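Trois semaines sans rien poster

Bon. Je sais. J'avais dit un billet par semaine et me revoilà après trois semaines de silence. Pas d'excuse, juste le boulot, le rhume, les cartons. Je tape ça vite fait entre deux lessives, donc pas de relecture, vous êtes prévenus.

Le sujet du jour : le déménagement. Enfin, l'après. Parce que le déménagement lui-même, c'était en juillet, et que je vis toujours au milieu des cartons. Il en reste 21. Je le sais parce que je les ai numérotés au marqueur avant de partir, très fier de moi, et que la liste qui disait ce qu'il y avait dedans est... dans un carton. Lequel, mystère.

Donc Prulau. Pour ceux qui suivent pas : j'ai quitté l'appart de Bultar (troisième étage, pas d'ascenceur, voisin trompettiste) pour une petite maison à Prulau. Petite, vraiment. Deux pièces en bas, une en haut, un bout de jardin qui ressemble à un terrain vague mais avec un figuier. Le figuier a pesé lourd dans la décision. Peut-être trop.

Ce que j'avais pas prévu : le silence. À Bultar je dormais avec la rue, les bus, la trompette. Ici, rien. Les premières nuits je me suis réveillé à 4h pour écouter le rien. Puis le frigo. Puis un truc dans le grenier, que j'ai décidé de ne pas identifier. Maintenant ça va, je dors comme une pierre, c'est le matin qui est dur.

Le trajet, parlons-en. 40 minutes de car jusqu'à Pretgate, puis correspondance. Quand le car passe. J'avais fait mes petits calculs avec les horaires affichés à l'arrêt, sauf que c'étaient les horaires de vacances. En septembre tout a changé, le car de 7h10 est devenu un car de 6h55, et je l'ai raté deux fois la première semaine. La deuxième fois j'ai marché jusqu'au rond-point de Briem en espérant attraper l'autre ligne. Mauvaise idée. Il pleuvait. Chaussures foutues.

Mais bon, le car c'est aussi du temps pour lire. J'ai fini deux gros romans depuis la rentrée, alors qu'à Bultar je lisais trois pages avant de m'endormir. Je m'assois toujours à droite, côté étang, et le matin avec la brume c'est assez beau pour que je lève le nez. Dans l'autre sens, le soir, il fait déjà nuit maintenant. Moins bien.

La chaudière. Long chapitre. Elle est vieille, elle fait un bruit de casserole, et le précédent occupant avait laissé un mot scotché dessus : « ne pas toucher au bouton de gauche ». Évidemment j'ai touché au bouton de gauche. Deux jours sans eau chaude. Le chauffagiste de Pretgate est venu, a regardé le mot, m'a regardé, a remis le bouton. Facture réglée, leçon aprise, j'ai repassé une couche de scotch sur le mot.

Budget : j'avais mis 1000 euros de côté pour les imprévus. Il en reste de quoi acheter un paillasson. Le plus gros est parti dans les volets - j'avais pas compris à la visite que ceux du haut ne fermaient pas. Enfin si, ils fermaient, mais pas en même temps. Le reste en trucs bêtes : des ampoules, une échelle, des chevilles de la mauvaise taille, puis des chevilles de la bonne taille, un tuyau d'arrosage dont je me suis servi une fois.

Côté meubles, c'est le grand vide. Le canapé de Bultar ne passait pas la porte. On l'a tourné dans tous les sens, debout, couché, en biais, et puis il est reparti dans le camion et je l'ai donné. Depuis je lis par terre sur un tapis avec des coussins. Au début c'était provisoire. Je commence à trouver ça bien, mon dos un peu moins. J'en ai repéré un sur une brocante à Briem, velours vert, accoudoirs mangés par un chat. J'hésite. Il était encore là dimanche.

La cuisine par contre, contente-toi de ce que tu as, comme disait ma grand-mère. Un évier profond, une fenêtre au-dessus, deux placards qui sentent le clou de girofle. J'ai beau laver, ça sent toujours le clou de girofle. Du coup j'en mets dans tout, autant que ce soit raccord. Compote, pot-au-feu, pain d'épices raté (trop cuit, dur comme du bois, trempé dans le café ça passe).

Et les figues ! J'allais oublier les figues. Fin août, l'arbre s'est mis à en donner tous les jours, plus que je pouvais en manger. J'en ai fait de la confiture, j'en ai posé sur les rebords de fenêtre des voisins, j'en ai emporté au travail dans des boîtes. Recette pour ceux qui demandaient : figues coupées en quatre, sucre (moitié du poids, pas plus), un citron, une nuit au frais, et puis cuisson douce en remuant. Je mets pas de vanille. Les pots sont alignés dans l'escalier parce que j'ai pas encore d'étagère. Attention en descendant la nuit.

Les voisins justement. À Bultar je connaissais personne à part la trompette. Ici, en une semaine, tout le monde savait d'où je venais, ce que je faisais et à quelle heure je ratais mon car. Un peu étouffant au début, j'avoue. Et puis un matin quelqu'un avait posé un sac de noix devant la porte, sans mot, sans rien. Les figues sûrement. J'ai toujours pas de casse-noix, j'utilise le marteau.

Pour l'hiver j'ai une liste longue comme le bras. Isoler la trappe du grenier (et donc monter au grenier, et donc rencontrer le truc). Tailler le figuier, mais quand ? J'ai lu tout et son contraire, si quelqu'un s'y connait, les commentaires sont ouverts. Poser des étagères. Retrouver la liste des cartons. Mon manteau d'hiver est forcément dans l'un des cartons du fond et il commence à faire froid à l'arrêt à 6h55.

Est-ce que je regrette Bultar ? On me le demande à chaque coup de fil. Le cinéma au coin, oui. La boulangerie ouverte le lundi, oui. Le reste, non, pas pour l'instant. Reposez la question en février.

Ah, et le blog : je vais essayer de changer le thème, les commentaires s'affichent mal sur téléphone, on me l'a signalé. Si tout disparaît un soir c'est normal, je bricole.

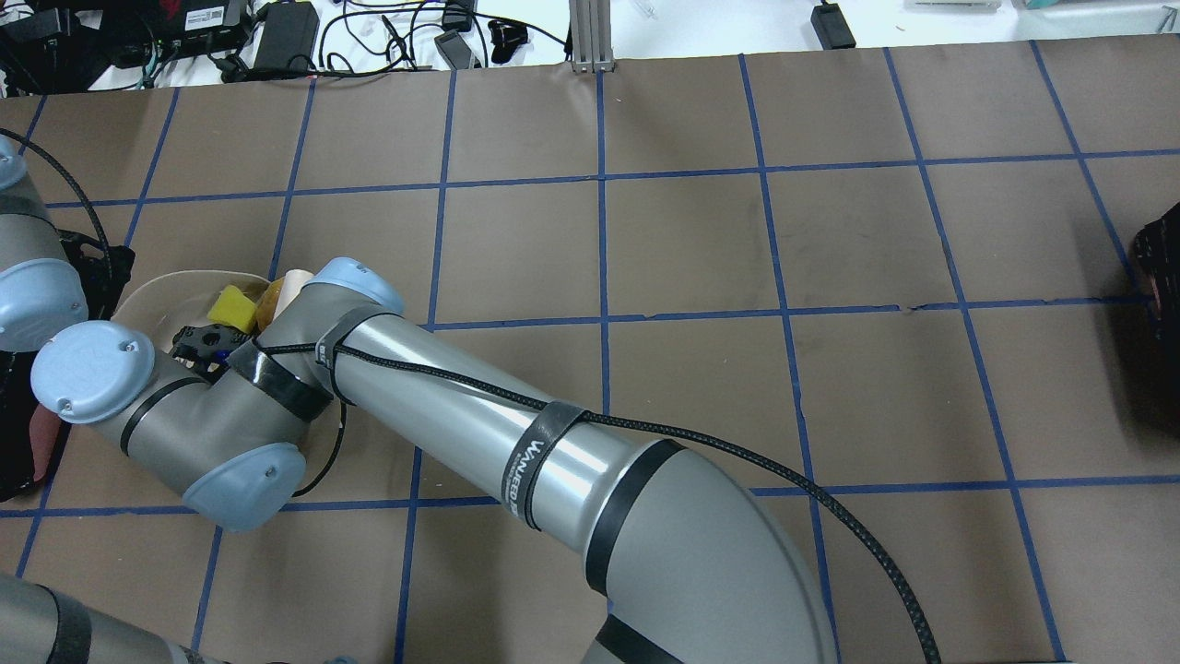 Prochain billet la semaine prochaine, sûrement sur les volets, ou sur le canapé vert si je craque. La machine a fini de tourner, je file étendre.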